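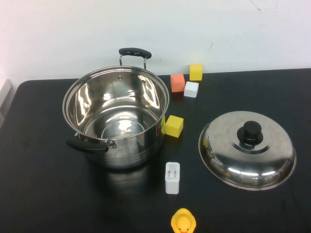

Figure 4. Open stainless steel pot with its lid detached, and small objects, on a black tabletop.

4. Wall Vessels and the Low-Frequency Response of the Chapel at Feramcombe

4.1 Background

Clay vessels set into the walls and vaults of small churches have been read in two ways. One reading treats them as acoustic devices, placed to strengthen or control the sound of the voice. The other treats them as building economy: a hollow pot fills space and reduces load at low cost. The two readings are compatible, and the written record for the region gives little help in choosing between them. The building accounts kept at Mikberg mention the purchase of pots for the choir vault but do not state what they were for. This section therefore deals only with what the vessels at Feramcombe do at present. Intent is taken up in Section 6.

The chapel has a single nave, a square choir, and a plastered barrel vault. Its internal volume is 2,323 cubic meters with the side porch closed. The vessels sit in two rows high on the north and south choir walls, mouths flush with the plaster. Several mouths were filled with lime mortar during a past repair, and these were left as found. No vessel was removed or opened for this study.

4.2 Resonance of single vessels

A vessel with a narrow neck and a closed body responds most strongly at one low frequency, set by the volume of the body and by the area and effective length of the neck. For the open vessels, a small microphone was lowered through the mouth on a thin rod and a slow sine sweep was played from a loudspeaker on the choir floor. The difference in level between the inside of the vessel and a reference point close to the wall was taken as the response.

The clearest response was found in the easternmost vessel of the north row, which peaked at 146 Hz. The other open vessels peaked higher, and all peaks fell below 300 Hz. This range covers the lower part of a male chanting voice. It is also a range in which the plastered choir has several closely spaced room modes, so a match between vessel and voice cannot by itself be taken as a sign of design. Any pot of ordinary kitchen size and shape would have a fair chance of falling in the same band.

The peaks were broad. Dust and loose plaster were present in most of the bodies, and this adds loss. We made no attempt to correct for it, as the original surface condition is unknown.

4.3 Effect on the room

To test whether the vessels change the sound heard in the choir, impulse responses were measured with the mouths open and then with the mouths covered by fitted wooden disks sealed with removable putty. Source and receiver positions were kept the same in both states. The source stood at the center of the choir, at the height of a standing singer, and the receivers stood along the line of the former stalls. Decay times were computed with the Wovby toolkit, using its default noise correction.

Above 1,000 Hz the two states could not be told apart. Between that point and the highest vessel peak, the differences were smaller than the spread between repeated measurements of the same state. In the band containing the 146 Hz peak, decay was slightly shorter with the mouths open at the two receivers nearest the north wall. The effect was not found at the south receivers, where more of the vessels are blocked.

Air temperature rose during the afternoon session, and part of the change at low frequencies may come from a shift in the room modes. A second set of measurements, taken in April in the reverse order, showed the same direction of change at the north wall but a smaller size.

4.4 Comparison with earlier work

The Ansah survey of vaulted chapels reports a similar result for buildings with a larger number of open vessels: local absorption close to the wall, and no measurable gain in the body of the room. Our results agree with the first finding and do not contradict the second. The survey used interrupted noise as its test signal, which limits comparison in the lowest bands, where the decay curves at Feramcombe are clearly double-sloped. For this reason early decay time is reported separately in Table 3, and the values should be read together with the receiver plan in Appendix B.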